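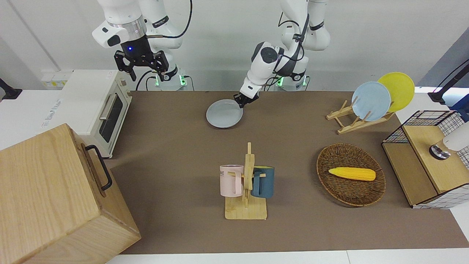
*읽는 시간 2분*

**로봇 조작 실습 / 그리퍼 비교 (접시 과제)**

수업 전에 훑고 올 것. 슬라이드에 없는 내용 위주로 적음.

오늘 비교 대상
- Kidumetti 2지 평행 그리퍼. 기본 핑거
- 같은 몸체 + Levham 핑거 (끝이 얇은 쪽)
- 제어기는 둘 다 Minow. 게인 건드리지 말 것!!

왜 접시인가. 머그는 손잡이가 있어서 어느 핑거로 해도 웬만하면 걸림. 접시는 테두리밖에 잡을 데가 없고 각도 조금만 틀어져도 돌아감. 차이가 제일 잘 보이는 물체. 위에서 수직으로 내려가서 테두리 한쪽만 집는 방식으로 통일함. 양팔 쓰는 조도 접시는 왼팔로만 집기, 오른팔은 위로 빼놓고 대기. 팔끼리 간섭 나면 기록 무효.

### 절차

1. 영점 확인. 핑거 바꾼 다음엔 무조건 다시
2. 접시를 매트 위에 평평하게 놓기, 그리퍼는 접시 밖에서 접근
3. 하강 → 테두리 접촉 → 닫기 → 10 mm 들기
4. 2초 유지. 미끄러지면 실패로 기록 (다시 잡은 것도 실패)
5. 내려놓고 위치 바꿔서 반복. 핑거당 50회

파지력은 Minow 화면의 원시값으로 적을 것. 뉴턴으로 바꾸지 마세요, 환산은 다음 시간에 같이 함. 지난 학기 기본 핑거 값이 946 근처에서 포화됐는데 그 위로는 더 조여도 변화 없음. 포화 상태로 오래 잡고 있으면 모터 뜨거워짐.

### 카메라

고정 카메라 기준으로만 채점. 손목 카메라는 그리퍼가 테두리를 가려서 접촉 순간이 안보임. 대신 고정 쪽은 깊이가 애매하다. 손가락이 접시 위에 있는지 앞에 있는지 한 시점으론 헷갈림. 그래서 시점 두 개 맞춰보는 것.
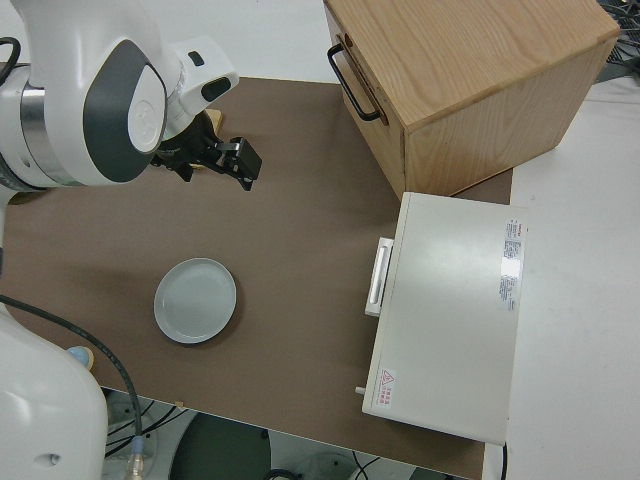 접근 높이도 같이 적어야 함. 높은 데서 시작하면 하강 중에 오차가 쌓이고, 너무 낮으면 손목 돌릴 때 핑거가 테두리를 친다. 조마다 시작 높이 하나로 고정하고 중간에 바꾸지 않기. 바꿨으면 바꾼 회차 표시.

손잡이 달린 물체(나무 상자, 오븐)는 이번 비교에 안 들어감. 다음 주 Isaksson 핑거 오면 그때 함. 작업 범위 안에 있으니까 충돌 영역 등록은 꼭 해둘것.

### 기록표 항목

| 항목 | 적는 법 |
|---|---|
| 핑거 | K / L |
| 시작 높이 | mm |
| 파지력 | 원시값 |
| 결과 | 성공 / 미끄러짐 / 헛집음 |
| 비고 | 회전, 소음 등 |

헛집음 = 닫았는데 테두리가 사이에 없음. 미끄러짐이랑 섞어 쓰는 조가 많은데 원인이 완전히 다름. 앞은 위치 문제, 뒤는 힘이나 마찰 문제. 보고서에서 나눠서 논의할 것.

제출은 일요일까지. 표 원본 + 그래프 한 장 + 실패 사례 두 개 골라서 설명 (각 서너 줄). 성공률만 덜렁 쓴 보고서는 감점함니다. 파지력 분포도 같이 넣기.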